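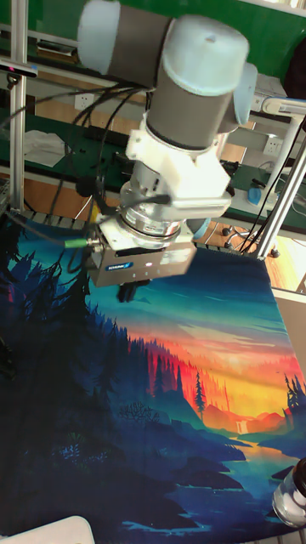 Cable day, or why I smell like isopropyl

Last updated: January

Tuesday was meant to be a quick one. Pop the cover, wipe the fingers, run the home cycle, go and get a sandwich. I got the sandwich at ten to four, and it was the last one in the cabinet (egg, a bit sad).

For anyone new, I look after one robot cell. Just the one! I came to it from fixing coffee machines, which was better training than you'd think, because both jobs are mostly hoses, cables and things that have slowly worked loose while people were looking somewhere else. The cell does pick and place over a soft mat, little jars and dishes and so on, and it had started faulting in the mornings. The gripper would drop off the controller for a second, come back, and sulk until somebody cleared the error.

The SCHUNK gripper itself I wasn't worried about. It opens and closes, the fingers were straight, and the green light at the connector was on every time I looked. That's the annoying thing about an intermittent fault, it behaves beautifully the moment you pull up a stool. So I did what I always do and started with the cables.

My rule is that a cable on an arm should have enough slack for the worst pose and not a lot more. Ours loop out quite a way beside the arm and head back toward the post, and I've gone back and forth on whether that's too generous. Too tight and you're tugging on the connector each time the wrist turns over. Too loose and the loop finds something to hook itself on, and it'll find it at night when you've gone home. I drove the arm through its whole program at 10 per cent speed with my head tilted like a budgie, watching the loops. Fine, fine, fine, then on the far left reach the gripper cable went properly straight for a moment. Got you!

It wasn't pulling hard. But 1,659 cycles since I last reset the counter is a lot of small tugs, and when I undid the collar and had a look there was a bit of play in it that I didn't love. I cleaned the contacts, did the collar back up by hand until it stopped, and moved the first tie point along so the cable has some give on that reach. Then I ran the slow program again. Then again, because I didn't trust it.

While I was in there I did the flange bolts. Rüdiger Mühlbauer, who set the cell up before I started, left a folder of notes in tiny square handwriting, and under "flange" it just says CROSS PATTERN, underlined twice. So, cross pattern it is. One was a touch shy of where it should have been and the rest were good. I put a paint pen mark across each head, so next time I can see at a glance if one's moved. Same with the screws on the white adapter, only there I go very gently with the driver. I once stripped a thread on a different adapter and had to wait for a new one to come from Farnero, and I'd rather not talk about that week.

Fingers next. They're short, they're black, and they show every bit of fluff, so it's a lint-free wipe with a dab of isopropyl and then leave them be for a few minutes. After that I check the height over the mat. I bring the arm down until the tips are hovering just above the surface, at the top end where the sky is, and step it down the last little bit by hand. The mat has a forest and a sunset printed on it, with a waterfall and a river, and I'm very fond of it. The shadow of the fingers is a handy guide too - it closes up towards the tips as you get lower, and your eye picks that up quicker than the number on the pendant does.

The height was out by 2 tenths of a millimetre. Not enough to matter for jars, but I fixed it anyway and wrote it in the log with the old value beside it. Please write down the old value, whoever you are. I've cursed past me more than once over that.

I finished with 20 full cycles at normal speed, standing there with my arms folded, and it didn't fault. It's been two mornings since and still nothing, though I'm not calling it fixed until the end of the week. If it comes back I'll swap the cable for the spare and send the old one over to Stiledham to be tested properly.

Next job is the bracket on the left post, where I'd like to tidy how that little sensor is mounted. I'll put up a post once I've found the right hex key, the good one, the one with the red tape on it. If you've borrowed it, I'm at my bench until five.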